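Workshop notebook, January
Insert for Torkcombe, second attempt at the lower layer

Kettle on at half past seven and a good long look at yesterday's cutting before I touched the knife again, which I would recommend to anyone who shares this book. I had been so pleased with the card trays on Sunday that I glued all of them up without trying a sleeved deck in one first, and of course the sleeved deck sits proud by the thickness of a fingernail. You wouldn't think that would matter, but the player boards have to lie flat on top and they rock like a pub table. So the card trays are being done again, and I'm being a good deal more patient with them this time.

The plan as it stands: lower layer takes the two long card trays, the coin tray and the big well for the river tiles. Upper layer is the 4 player trays, all the same outline so that they can go back in any order. I did toy with making each one fit only its own slot, and then I remembered how cross I get at the end of a late game when I'm trying to put things away in a hurry.
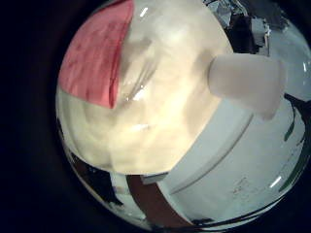
The river tiles are still the awkward customer. They're an odd shape, somewhere between a hexagon and a slice of toast, and if you stack them in one pile the pile leans and then goes over the moment the box is stood on its side. Two shorter piles with a divider between them works far better. I've cut a thumb notch in the divider as well as in the outer wall, so you can get at either pile from the middle, and I've rounded the notch with the fine sanding stick because the raw foam edge was starting to crumble.

Glue notes, for whoever picks this up next. The white glue is fine but it does want pins and it does want leaving alone. I put a bead along the bottom edge only, press the wall in, pin at both ends and once in the middle, and wipe the squeeze-out with a damp finger before it skins over. On the Adent insert I put glue up the side joints first and then had to chase everything square, and I'm not going back to that. Walls to base, then walls to each other, and a set square in the corner while it grabs. 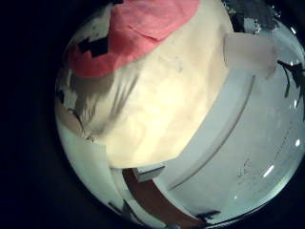
Pink over cream, with the creases showing.

Then on to the coin tray, which I've changed my mind about yet again. I had it down for 6 compartments, and having played it through in my head (and then through on the table, with a biscuit) I think the two smallest coins can perfectly well share. They're different enough in size to pick apart by feel. That gives a wider compartment for the wooden barrels, and those are the things everybody is always reaching for. I've sloped the front of each compartment using an offcut strip set in at an angle, the same trick as in the Ki trays, and coins slide up it beautifully with one finger. Lovely feeling, that, when it comes right!

Lid lift is the last thing bothering me. With both layers in and the boards on top, the lid stops short of closing by a whisker. I could sand the bases, but I'd sooner take it off the upper tray walls, where there's foam to spare. The rulebook could go underneath everything too, though then you have to unpack the whole game to look up a rule, and I know I'd grumble about it.
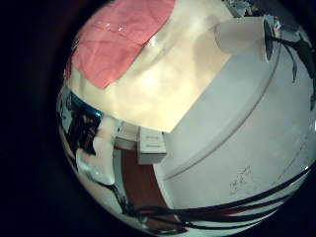
Florkthorpe wrote in the margin at teatime that the rulebook should stay on top whatever happens, and that the upper walls could lose a good shaving without the barrels spilling, provided the boards still press down evenly at the corners.

Fair enough, and I think that settles it. Upper walls to come down tomorrow, all in one go against the metal rule so they stay level with one another. Fresh blade before starting, as the present one has begun to drag and leaves those nasty little torn bits on the underside. After that it's a dry fit with sleeved cards (sleeved!), box on its side, box upside down, and a bit of a shake. Need more pins.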